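The doors come first at Dasen

I've written about Dasen a few times now (mostly when they move offices, it seems), but this visit was a lot more fun. The company looks after vacation homes around Sirbridge, 53 of them at the moment, and for years the checks between guests have been done by people walking from room to room with a ring of keys and a clipboard. Now they want a robot to take the late round: go in, open the inside doors, look into each room, move on to the next.

It isn't in any house yet. So far it lives in a simulator, in a computer-made house with wood trim and a lot of glass panes, and the inspection staff are the ones telling it what it's doing wrong. I sat in on a morning of that and drank far too much of their coffee.

Most of what I watched was close-up work, with the two fingers spread wide near a big wooden frame with gray panels in it, and everybody leaning toward the monitor. Ermelinda Cunha, the lead inspector, kept asking the programmers to back it off a little. She has opened more sticky old doors than anyone in the building, and she has Opinions!
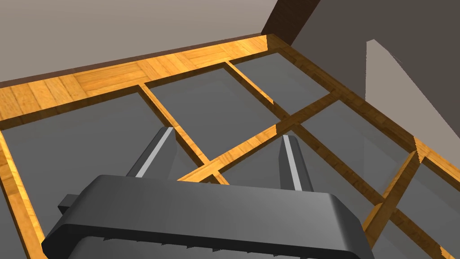

What the inspectors are doing instead

The log stood at 2,053 practice runs when I left. Each one gets a short note from an inspector, and that's the new part of the job: two hours at a desk each morning, reading runs and writing down what a person would have done. Ermelinda told me she hated it for the first week. "I took this job so I wouldn't have to sit," she said. She's come around on the notes, less so on the chair.

Noel Sison likes it better. He used to get the late round, which meant driving home at midnight in March with the heater broken, and he'd be glad to hand that one over. What bugs him is the small stuff he picks up on a walk-through. A smell under the sink, say, or a rug that's been moved to hide something. He wants that written into the job before any robot goes through a real front door, and the managers have agreed to keep a person on every daytime check. Late-round pay is still being argued over. I asked twice and got a "soon" both times.

I also got to see one of the wider views, and I liked it best of everything. You're behind the white shoulders with both grippers up, and there's a hallway running off over a reddish-brown floor, a glass-paned door standing open, and a table with things on it in the room past that. After all those close-ups I finally understood how much house there is to get through.

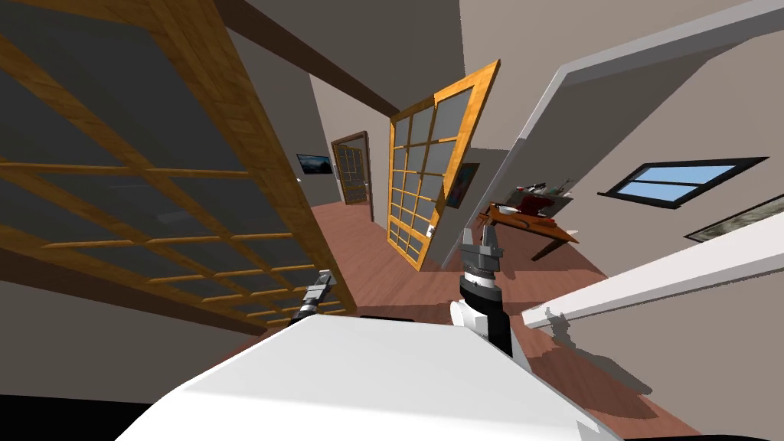 Sirbridge, August 12, 2022

A quick update, as a few of you wrote in to ask. Dasen says no inspector is losing a job over this, and that the late-round crew will keep their hours through the first trial. The trial itself will be in one house, empty of guests, with Noel along for every visit. They want 1,000 more practice runs before then, and Ermelinda has asked for 200 of those to be on double doors, which she says are the worst (she's right, mine at home stick all summer).

The pay talks pick up again next week. I'll be back over there once there's a number to report, and I'm bringing my own coffee.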